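El pleno de Kosordale aprueba la ordenanza contra la discriminación en la vivienda

18/08/2023

El pleno municipal de Kosordale aprobó en segunda lectura la ordenanza que prohíbe denegar un alquiler por orientación sexual o identidad de género. El texto – registrado como expediente 795 – se aplica a arrendadores con 5 o más viviendas y fija multas de 300 euros por infracción leve.

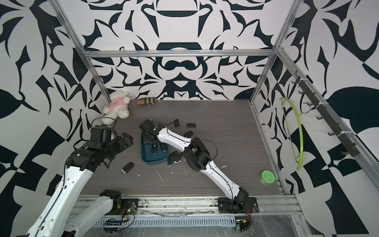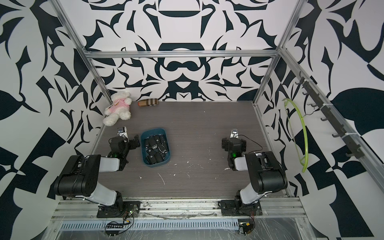
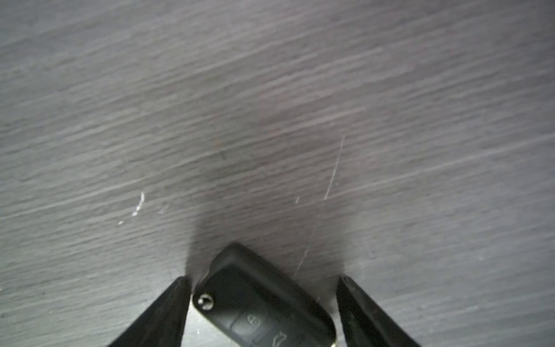
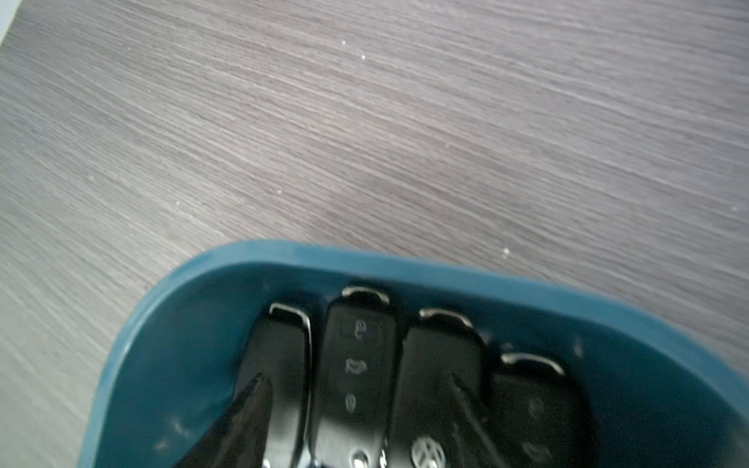

Paredes con estampado en blanco y negro en las dos primeras fotos; superficie gris veteada en las dos últimas.

La concejala Marlies Hofstetter, ponente del texto, defendió la inversión de la carga de la prueba prevista en el artículo 40. El grupo Trummer votó en contra por entender que la materia excede la competencia municipal, y anunció un recurso. La ordenanza entrará en vigor tras su publicación en el boletín local. Las reclamaciones se presentarán por escrito en la oficina de Stuvuvari.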